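# Ivgate Cable Set

The Ivgate Cable Set contains 253 demonstrations of network cable handling, recorded by remote control on a two-armed robot. It is maintained by the Whiteley group and released for research on learning from human demonstration.

## Collection

Operators drove both arms by hand through the Gakum control station. Each operator completed 62 practice runs before any recording was kept. Joint positions, gripper commands and head camera video were stored together for every episode.

## Contents

- `train/` — 200 episodes
- `heldout/` — the remaining episodes
- `notes/` — operator remarks, in plain text

Episodes in which the operator paused or tried again are included and carry the label `retry`. Users who require only direct demonstrations should filter on this field.

## Sample views

Head camera, network cable and black box between the two grippers:
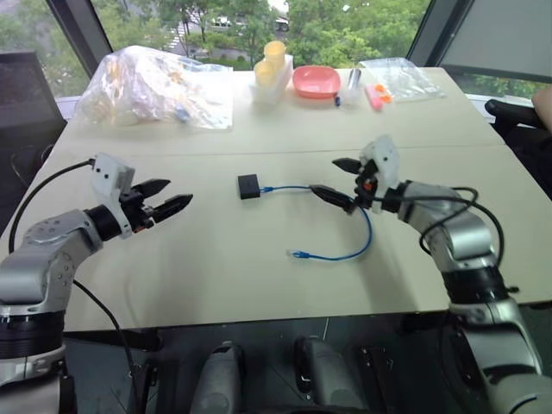
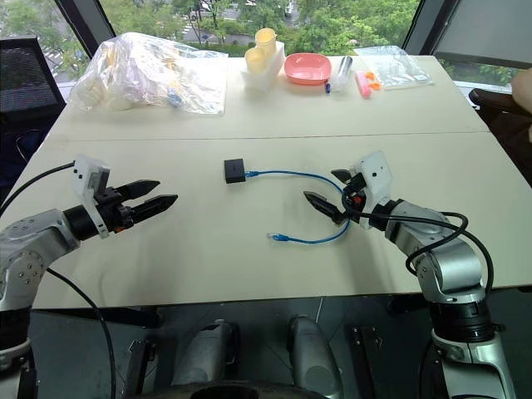
## Known limits

Force readings were not recorded. Arm and video clocks may differ by up to 7 milliseconds — the loader in `tools/` does not correct for this.

## Contact

Questions and corrections should be sent to Kristóf Rácz, Whiteley group. Please give the episode number in all reports.

Last revised 6 April 2021.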